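Small Businesses Should Own Their Expense Records

Wunomcombe, 20/05/2021

The market for mobile bookkeeping tools has grown crowded, and most of the products in it now do the simple things well. A receipt can be captured, sorted and totaled in less time than it takes to find an envelope to put it in. It is the view of this publication that the next question for buyers is a different one: what happens to those records when the subscription ends.

In March, Flurkine changed the terms of its entry-level plan. Customers who cancel now have 18 days to export their data, after which the account is closed and its contents removed. The company is within its rights to set such a limit. Storage costs money, and few vendors can be expected to hold files for former customers without end. The difficulty lies in the export itself, which arrives as a set of page images without dates or categories attached. A sole proprietor with 600 receipts on file would have to enter each one again by hand before any other program could make use of them.

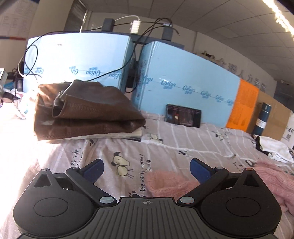

Data portability is often treated as a technical matter, best left to people who read file specifications. We believe it belongs in the buying decision from the first day. Consider a home-based seller of bedding who lists a pink sheet with thin white stripes, paw prints and cartoon dogs. The cost of the fabric, the postage and the fee taken by the marketplace all belong to that one item, and the link between them is what makes the record useful at tax time. An export that keeps the receipts and drops the links has kept very little.

Jarnimum offers a better model. Its export is a plain table with one row for each expense, and the receipt images carry matching numbers. Tang takes a similar approach, although its monthly fee is higher and its mileage log remains weak. Neither product is perfect -- Jarnimum in particular is slow to open on older phones -- but a customer of either can leave with the books intact.

Vendors sometimes reply that very few customers ask for an export. Our own reader survey drew 41 responses on this subject, and most of those who wrote had never tried one. We do not take this as proof that the feature is unimportant. Fire doors are seldom used as well.

We would ask vendors to publish a sample export file on the same page as their prices, and to give at least 90 days' notice before any change to its format. We would ask buyers to run a test export during the trial period, with real entries, and to open the result in an ordinary spreadsheet. A business that spends 2,000 dollars a year on supplies can complete this check in an afternoon.

Tax records must often be kept for several years, and an app may not last as long -- the phone it was installed on almost certainly will not.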